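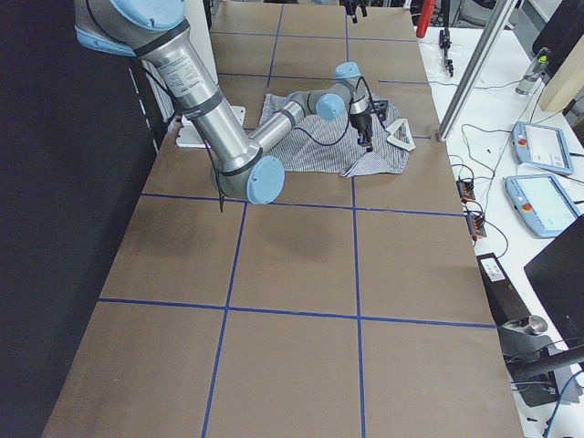 Figure 1. Striped garment on the paper-covered worktable, with tape lines dividing the surface into large cells.

3.2 Garments and working surface

The study is concerned with how a striped cloth looks when it is crumpled and when it is folded, and what the stripes can tell about the state of the cloth. For this reason the choice of garment and of table covering is described in some detail. Earlier work on folding has mostly used towels and plain T-shirts. Such items are easy to obtain, but they have few marks on the surface, and a shallow fold in a plain cloth is difficult to judge by eye.

We prepared a set of 6 garments, which we call the Vullance set. Of these, 5 are shirts with woven stripes and the remaining one is a plain shirt used for comparison. All garments were washed before the work started and were not ironed at any stage. Ironing was avoided because it leaves sharp creases, and the cloth then tends to return to the same lines every time it is put down.

The table was covered with brown kraft paper. Blue tape was laid on it in a grid of large rectangular cells (Figure 1). The cells are not used as units of measurement. They serve to describe in words where a garment lies, for example "in the upper middle cell", and the same words are used in all our written notes. We tried a white covering in the first weeks at Urthorpe, but the light stripes near the edge of the cloth were then hard to separate from the table. With brown paper this difficulty was much smaller.

3.3 Stripes as a sign of folding

In a garment which lies completely flat, the stripes of one panel should be close to straight and parallel. When the cloth has small bunches, the stripes bend. The bending is visible also where the height of the fold is too small to cast a clear shadow. We therefore divide the surface of each garment into calm and disturbed areas, according to the course of the stripes only.

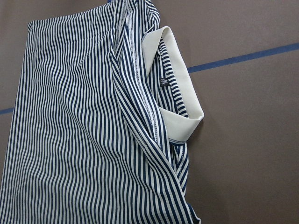

Photograph: Kazmi Textile Handling Group

A folded shirt can contain both kinds of area in one panel. In the navy and white shirt shown here, the stripes make gentle S-shaped curves across the central part of the large panel, and lower down they become straighter. The outline of the same panel is rather regular, with a nearly horizontal top edge. A person who looks only at the outline would probably accept this fold as a good one, while the stripes show that the cloth inside it is still rippled.

Seams need a separate treatment. The white topstitching is easy to see against the navy stripes, and it runs diagonally over part of the shirt. At a seam the direction of the stripes may change even when no fold is present, as the pieces of the garment were cut at different angles. In the notes, a change of direction exactly at a seam was not counted as disturbance.

For each garment we collected close views of the fabric, giving around 300 views in total. Each view was marked by 2 readers, who worked separately and did not see the marks of each other. Where they disagreed, the area was kept in the data with the label "unclear". Most of such cases concerned the collar, where several layers lie close together and the stripes can be followed only for a short length.

The marking sheet follows the Ternden form, with one change: the field for the type of fold was placed after the field for the stripes, so that the reader describes the cloth first and names the fold later.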